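Keeping the Sock Cell in True
At the Lovik textile laboratory, a robot cell and its simulated counterpart are maintained to one schedule

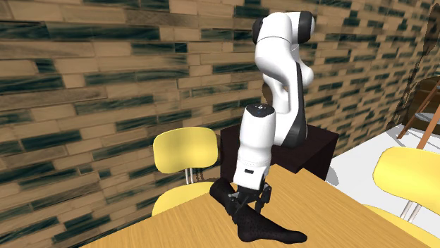
Phúc Đặng holds that a simulated cell should be serviced like a real one, with a logbook, a list of open faults and a date by which each fault must be closed. A model that was correct when it was built, he argues, begins to drift on the first day a technician tightens a bolt downstairs and tells no one on the floor above.

That view has become policy at Lovik. The laboratory's garment handling section operates a single cell, known internally as Yeon, in which a robot arm with a parallel-jaw gripper picks up socks from a table, turns them and lays them out for pairing. The cell exists in two forms. One stands on the ground floor of the laboratory building. The other is a rendered environment in which every new motion program must run before it is released to the hardware. Until last year, the two were looked after by separate groups with separate budgets. They now share a maintenance plan, drawn up with Trusia, the hosiery finisher that supports the work and hopes to install a similar cell on its own packing line.

The plan begins with the table. In both versions of the cell, the height of the working surface relative to the robot base is the figure on which nearly everything else depends. A sock lying flat offers very little material for two fingers to close on. If the fingers stop too high, they close on air. If they travel too low, they press into the tabletop, and the arm's protective stop ends the run. The laboratory's former practice was to measure the surface at its center and to assume that the rest was level. A review of stopped runs showed that most of them occurred at one corner, where the tabletop had settled by 2 millimeters.

The surface is now measured at the center and at all four corners at the start of each month. The readings are entered in a shared file, and the simulated tabletop is adjusted to match, slope included. Staff were at first reluctant to reproduce a defect in the model. The section's guidance is firm on this point: the model is to represent the cell as it stands, and a correction to the real table is to be carried across only after the new readings have been taken and signed.

Finger alignment is handled in the same manner. The gripper fingers on the ground floor carry replaceable pads supplied by Stumer. The pads are soft, and they wear unevenly, with the inner edge going first. A worn pad still holds a thick athletic sock without difficulty. It is less dependable with thin dress socks, which tend to slide toward the fingertips as the arm lifts. Technicians replace the pads as a set, never singly, and after each replacement they perform a closing check with a strip of paper between the fingers. The strip should resist evenly when pulled from either side. If it turns as it comes out, the fingers are not parallel, and the mounting screws are loosened and reset before any further work is done.

In the simulation, pads do not wear unless someone instructs them to. Nathalie Leemans introduced a friction schedule for this reason. Each time the pads are inspected on the ground floor, the inspector assigns them one of 4 grades, and the matching friction value is loaded into the model. Motion programs are tested at the current grade and at the grade below it. A program that succeeds only with new pads is returned to its author with a note of where the grip was lost.

The most demanding part of the work is the cloth. Rigid parts can be measured once and entered as fixed shapes. A sock bends, stretches and folds over itself, and it seldom lies the same way after being dropped. The laboratory keeps a reference collection of 143 socks, which are washed under a fixed program and stored unfolded. From these, a smaller working group is selected each quarter for comparison tests. A sock is laid out, lifted by the cuff to a set height and released. Its resting outline is traced and compared with the outline given by the simulation under the same conditions.

Agreement is never complete, and the section does not require it. What matters for the gripper is whether the cuff presents itself in the expected place and whether the foot trails or gathers underneath. Stiffness values are adjusted until the model is acceptable on both points. Earlier staff had attempted to match the full outline of every sock, an effort that occupied much of one winter and produced settings so finely balanced that a change of detergent upset them. Those settings have been archived.

Dark knitwear required separate attention. Black socks absorb most of the light that reaches them, and the cell's vision software had difficulty separating a fold in the fabric from the shadow beside it. Programs that performed well with gray and white socks placed the fingers beside the cuff when given a black one. The remedy on the ground floor was a second lamp, mounted lower than the first, together with a weekly cleaning of both covers. In the rendered cell, the lighting was made adjustable, and the surroundings can be changed between runs, with different walls and furniture placed near the table. The purpose is to discourage the software from relying on anything other than the sock, the table and the fingers. Mr. Đặng regards this as ordinary maintenance as well. A set of backgrounds that is never refreshed, in his account, teaches the software the room.

A day at the cell follows a written order. At 8:30 in the morning, the arm is brought to its home position and moved slowly through its full working range with nothing in the gripper. The technician listens at each joint and watches the cable run, which was rerouted last spring after the outer jacket was found rubbing against a bracket. The fingers are opened and closed through their complete travel. The camera lens is wiped, a calibration card is placed on the table, and the measured position of the card is compared with the previous day's value. A difference of more than half a millimeter is reported before work begins. Lint is removed from the finger slides with a dry brush. Compressed air was used for this in the past and is no longer permitted, as it was driving fibers deeper into the mechanism.

The same order is followed upstairs, with suitable changes. The simulated arm is brought to its home position, and the joint readings are compared with those from the ground floor. The card is rendered and measured. A short standard program is run, in which the arm reaches down to a sock, closes, lifts, moves sideways and releases. The result is stored with the morning's readings from the hardware. The archive of paired morning checks and test runs now holds 3,137 entries, and it has proved more useful than its designers expected. When the grip force began to read low in July, the record allowed staff to identify the morning on which the two versions had parted company. The cause was a sensor connector that had been seated poorly after a routine inspection. It was reseated and secured with a clip, and the event was added to the training notes.

Repairs to the simulated cell are less familiar to most engineers, though the section insists on the same discipline. The most persistent fault of the past year concerned contact between fabric and finger. On some runs, a corner of the cuff passed through the finger surface and could not be released when the gripper opened. The arm would then carry the sock back to its home position. A temporary measure, in which the sock was forced free whenever the gripper opened, was proposed and declined. Ms. Leemans objected that the measure would also conceal any real case of a sock snagging on a pad, a fault that does occur on the ground floor. The team instead increased the thickness assigned to the cloth near the cuff and shortened the time step during closing. Runs take longer as a result. The snagging seen in the model since that change has been traced in each case to finger speed, and the closing speed has been reduced in both versions of the cell.

Trusia's interest lies chiefly in what can be transferred. A packing line cannot be stopped each time a motion program is revised, and the company has asked that the simulated cell be delivered along with the machine, under the same service contract. This raises questions that have yet to be settled. The company's line operates over two shifts, and the morning order as written assumes one technician with time to complete it. Trusia has suggested dividing the checks between shifts. Lovik's position is that the card measurement and the finger travel check must remain together, performed by the same person, and that the remainder may be divided as the plant sees fit.

There is also the matter of authority to change the model. At the laboratory, any alteration to a stored value requires two signatures, one from each floor. The plant has a single maintenance office, and its supervisors have asked whether the second signature could be given remotely. A draft procedure has been circulated for comment. It provides for remote approval of changes to lighting and backgrounds, while table height, pad grade and cloth stiffness would continue to require a reading taken at the machine.

The section will repeat its comparison tests with a working group of Trusia's own products before the contract terms are fixed. Ribbed and cushioned styles are to be tested first. Compression hosiery has been held back until a pad with a longer contact face is available from Stumer.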